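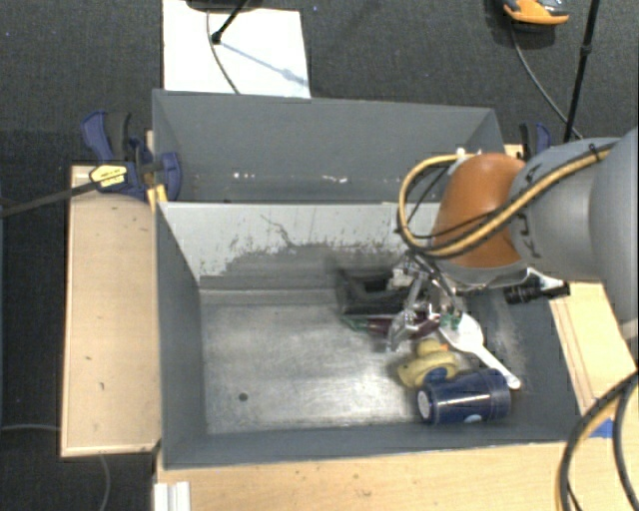
Chacko Home Help
Search all topics Enter a word Go
Print this page | E-mail to a friend

Two gray bins for small things, how do I keep them in order?

Posted by tidy_slowly on Thursday, December 24, 2020

Good evening to all. I keep two gray bins end to end on a wooden work table, and they are my place for the small things that have no drawer. I mean a plastic spoon, a little part which fell from something, a piece of a toy, and so on. My plan was that the front bin is for things I still have to decide about, and the bin behind is for things I have decided to keep.

The plan was good for one week. Now everything goes in the front one and lies together at one side, and when I look for a thing I must push all the others away. The long things are the worst. A spoon lies across the small pieces and they hide under it, or the handle catches them when I lift it.

I have already tried small cardboard boxes inside, but they fell over when the bin was not full. I also tried plastic bags with a zipper, nine of them, and then I could find even less. My questions are these. Is it better to put fixed walls inside the bin, or to use more bins which are smaller? And how do you treat the things that you do not recognize? I don't want to throw away a part and need it in August.

I must add that I rent, so I would prefer not to screw any shelf to the wall. The table has to stay where it is.

3 replies

linen_and_string
Hello. I had the same trouble and I solved the larger part of it with walls inside the bin. You can buy them, the ones I have are from Lurach and they are pushed into the bin by hand, without glue. But please measure first the inside of the bin at the bottom and not at the top, because many bins become narrower toward the bottom. I did not know this and I had to cut every wall with a saw.

For long things, make one lane which goes the whole length of the bin, next to the side wall. Spoons, pens, brushes and similar go there, all in the same direction. The rest of the bin you divide into squares for the short things. Do not make the squares too small. My hand must be able to go in and take something from the bottom, so I changed from six squares to four and it is much more comfortable.

Under everything I put a piece of rubber shelf liner (Hiltex, but any will do). The things stay where I put them, also when I pull the bin toward me. Without liner they all travel to one side, as you describe.

About the unknown parts: I put each one in an envelope and write on it the date and the place where I found it. "Under the sofa" or "behind the washing machine" is already a big help. After one year I throw the envelope away. I have regretted it only once, it was the foot of a lamp.

oldmop
just buy the Flimach organizer with 39 drawers, end of problem

winter_cupboard
I am not sure about the drawers from the reply before mine. I have the same one, and so many drawers want so many labels. My family did not read the labels, and in the end there were buttons in each drawer. For screws in a workshop it can be very good. For mixed household things I would stay with open bins, where one look from above is enough.

My opinion is that the walls are useful, but the first bin should stay without them. It is for arriving things, and if it has compartments you will begin to sort there, and then the second bin has no work. I empty my first bin on Sunday evening. I take an old towel, lay the things on it so they don't roll, and make three heaps — goes back to its room, goes to the second bin, goes away. I set the kitchen clock to 60 minutes the first time and I needed all of it. Now it is finished before my tea is cold.

One more point about the spoon. If it is for eating, I would take it out of there completely. In my house kitchen things go back to the kitchen the same day, also the plastic ones, and they are washed before anyone uses them. A jar beside the sink is enough for these.

tidy_slowly
Thank you for the replies. I will leave the front bin open and put a lane and four squares in the one behind it. I measured at the bottom, and yes, it is narrower. The envelopes I have already started. On the first one I wrote "hall, near shoes", and I still have no idea what it is.

Print this page | E-mail to a friend

This site uses cookies to remember your settings. By continuing to read you accept this. OK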